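How to run a demo shift with hand grippers (and keep your people on board)

Quick writeup for team leads. You've been told folding is getting automated and your folders are going to teach it. OK. These are the steps we use at Skestach, plus the people stuff, and the people stuff takes longer.

Short version of the setup: no arm on site yet. Your folders pick up a pair of hand grippers and fold cloth with the jaws instead of their fingers. Starenen (the folding cell we're getting) learns from the recordings. So the job for now is folding, just slower and with your hands full.

1. Get the spot ready

Spread the sheet first and pull it as flat as it'll go. Small wrinkles fine. Phone and controller off to one side where you can reach them. One cloth at a time, dropped crumpled between the grippers. Don't pre-straighten it, the machine has to learn messy.

Lights on both grippers should be green before anyone starts.

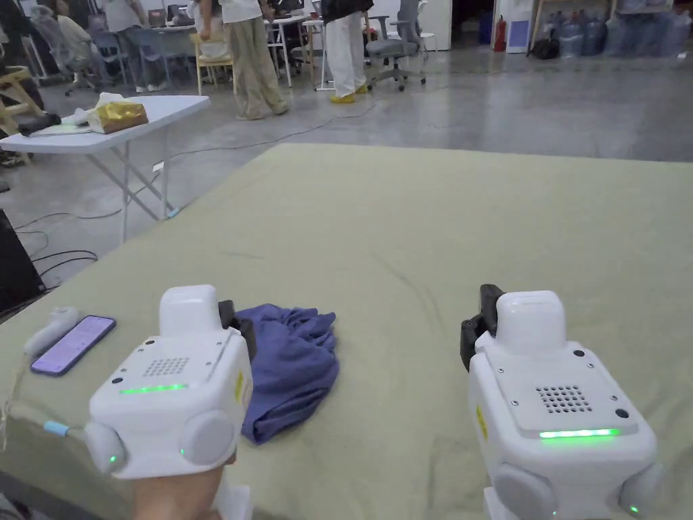 Will the folders lose their jobs when the cell goes live?

At our site the plan is that they move to sorting, repairs and running the cell, with no cut in hours through the first year. Get your own version of that in writing before the first demo. Verbal doesn't count, people remember it six different ways.

2. Pick who goes first

Ask. Don't assign. Best folders are not always the best demo people, some of them fold so fast by feel that the grippers drive them nuts. Give everyone a go at it, 18 minutes is enough to tell.

Pay the demo hours at the normal rate and take those folders off the piece count. This one is not optional. We left them on it the first week and two people's numbers tanked and I spent a whole afternoon fixing timesheets. Still hear about it.

3. Hold and aim

Full hand around the handle, thumb relaxed. Point both grippers forward and a little toward each other so the jaws can meet over the cloth. If your wrists are bent you're standing wrong, fix your feet first.
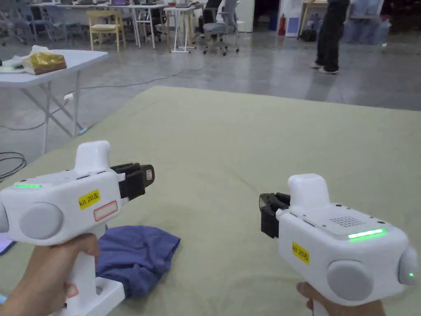 Elbows in, shoulders down. New people hold the grippers way out in front and they're sore by lunch. Weight is not much but it adds up over 40 folds, which is where we cap a session now. After that, swap out. Person coming off does sorting or gets a proper break, their pick.

4. Learn the pinch

This is the part that frustrates everyone. You can't feel the cloth. You've got to look at it.

Pin one corner down with one gripper. Move the other one in. Close slowly. If you grab too deep you get a fat bunch in the jaws and the fold comes out crooked, so aim for the edge.

Missed it? Open, back off, go again. Leave the miss in the recording unless the project lead tells you otherwise. Folders hate this. They want to redo it clean. Tell them early that mistakes are usefull, or they'll quietly delete half the day.

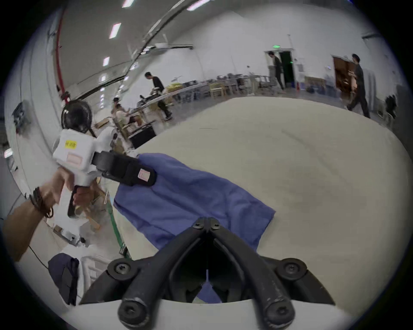 By Hala Matar, shift lead, Skestach
Last updated: September
Filed under: Automation, Folding floor

5. Lift and spread

Both jaws on, then lift just enough to get the cloth off the sheet. A few inches. Let the middle hang. Spread your hands apart at the same speed, set it down, let go, and go back for the next corner.

Before every session check the kit labels. The number should match on the two grippers and the last character is different, 左 for left, 右 for right. Mixed up kits mean mixed up recordings. We lost a morning's work at the Negash building that way, 200 folds, all of it had to be done over.

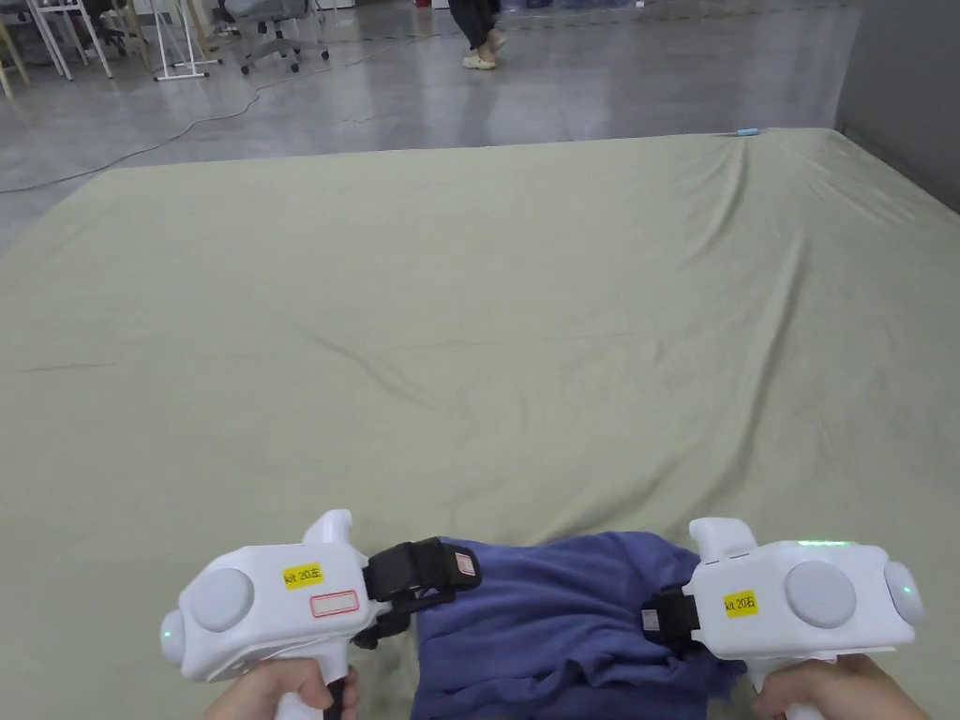 6. Log it, and let people see the log

After each session write down: who, which kit, how many folds, anything weird. Paper is fine. We use a Brudau sheet on the shared drive, any spreadsheet does the job.

Then put the log where the folders can read it. They should know what's recorded, who looks at it and what it's for. Ours is for training the cell only. It does not go to HR and it isn't used for reviews. Had that question on day one and I didn't have an answer ready, which was bad. Have the answer ready.

When we hit 1,233 folds I put the number up on the break room board. Got more interest than any of the slides.

7. What changes on the floor, plan for it

Slower mornings while people are pulled off for demos. Tell dispatch.

A new job, basically. Somebody has to charge the grippers, match the kits, check the recordings opened OK. Don't dump it on your keenest person for free. We made it a paid add-on, a few hours a week.

Arguments about the right way to fold. Three of my folders do the last turn three ways. Pick one together, write it down, tape it up by the sheet. The cell is going to copy whatever you settle on so it's worth the hour.

And wrist complaints. Take them serious, log them same day, drop the cap if you get more than one.

Problems quick list

Light not green: stop, restart the gripper, don't record.
Cloth keeps sliding: pin closer to the corner.
Sheet bunching up: stop and re-flatten between folds, never in the middle of one.
Folder fed up: swap them out. Come back to it tomorrow.

Handoff checklist is on the next page, print it double sided.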